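Kitchen Helper: Project Report
Stetness Robotics Club, team Istlow

Our team (Inese Lill, Rasmus Jõgi, Snædís Bjarnason and me) wanted a robot that could tidy a kitchen, and we wanted it badly enough to learn simulation from zero in November. None of us had ever programmed two arms at once! The task we set ourselves was simple to say: pick a thing up from one counter and put it down on the other.

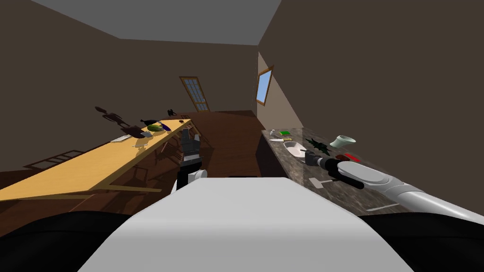
Fig. 1. The simulated kitchen from the robot's own viewpoint, right gripper over the granite counter.

Rasmus wrote the arm control and Inese did the grasp planning, which meant a lot of arguing about bowls. A shallow bowl is a nasty thing to grab - go for the rim or forget it.

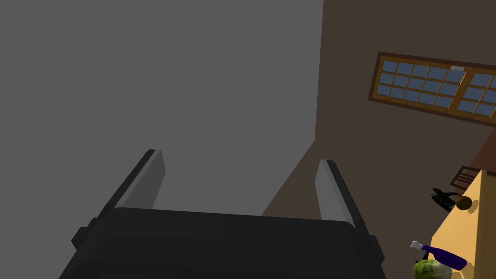 Last changed: June 27, 2023

We also gave ourselves a gripper view, and that helped more than any other change. Before it we finished 2 runs out of 40. After it we finished 26, and Snædís ran down the hall to tell our teacher, Halina Nowakowski.

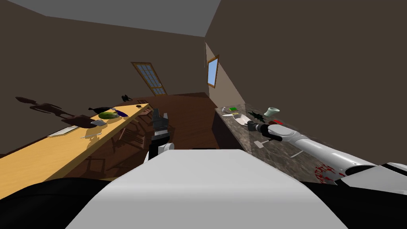
The left arm is still the lazy one. Our planner picks the right arm whenever both can reach, so next term we want to try handing things over between the two.
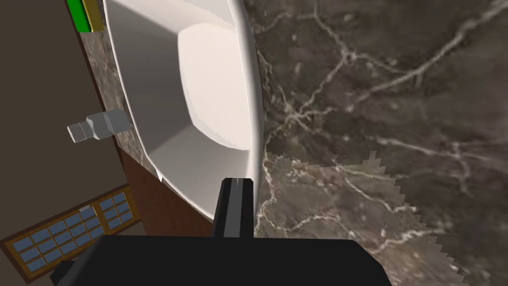

Sinks come after that. Putting something down inside a basin means going over the rim first, and our planner likes straight lines a bit too much. Inese already has a fix half written and I can't wait to try it.

Report by Abdul-Rahman Fiadzo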